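Gramonness open day, Hall 2
Pre-demonstration inspection, two-arm cell (Kaltow soft handling demo)
Inspected by: Arnar Ragnarsson
Countersigned: Chi-keung Siu
Start: 7 a.m.

1. Base mounting plates. Bolts checked with torque wrench, marks line up. PASS
2. Emergency stop, operator side. Both arms halt. PASS
3. Emergency stop, visitor side. Button stiff, works. PASS, replace before August
4. Speed limit in demo mode. Set to 200 mm/s, measured 185. PASS
5. Purple lines, both arms. No rubbing found over full travel. Loops stand well clear of the joints and need watching at the outer limits. PASS WITH COMMENT
6. Gripper fingers. No cracks. PASS
7. Floor tiles. Scraps of the soft material left under the grippers. Clear between runs. COMMENT
8. Visitor barrier. One foot missing, Drernent to supply. OPEN

Comment on item 7: the material sheds when it is pulled or pinched. Pieces are small but can be pressed into the grout lines if an arm is brought down to floor height. Brush out with both arms parked and the drives off.

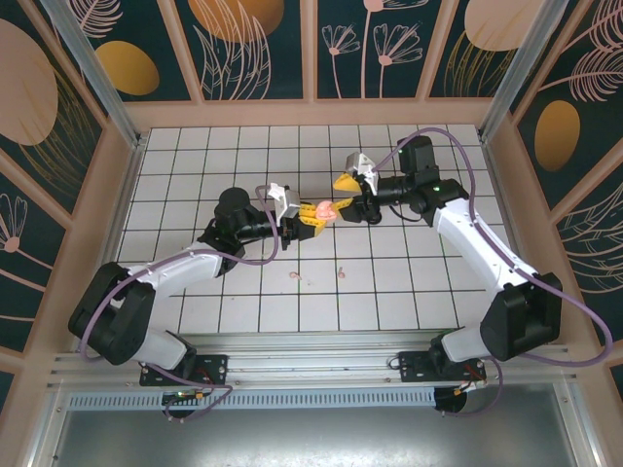 Chi-keung Siu asked whether brushing out needs a full lockout each time, as that would add a long wait between visitor groups. Drives off and key removed is enough for the brush, in his view, with full lockout kept for any work on the grippers.

Agreed and entered. The key stays with the demonstrator, on the Shek lanyard.

Program loaded: 256, checked against the release sheet. Cell may run with a steward at the barrier until item 8 is closed.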